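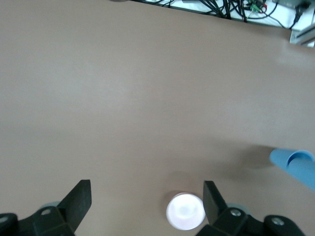 **Mimoza Y.** Yasir swears the Irnura kit is worth it for the wrist camera alone, and after a month with mine I'm mostly with him — though I do wish the manual were kinder to beginners!

**hosberg_tinkerer:** Glad you're enjoying it, Mimoza! I sent mine back, I'm sorry to say. The white cup between the fingers looks lovely and simple, but my trouble was always with cups lying on their side, like your blue one. I ran 100 tries and got 9 decent grasps.

**Sakda_R:** Only 9? Did you redo the wrist calibration after tightening the finger bolts? I got 80 out of 100 with the stock settings (April firmware, plain table, nothing fancy).

**hosberg_tinkerer:** Twice, and I wrote to Plirkbridge support too. Very sweet people, but they just sent me the same PDF.

**Mimoza Y.** Oh, page two of that PDF has the offsets swapped! Try it the other way round before you give up on them. I'll post my numbers tonight, once supper's out of the way.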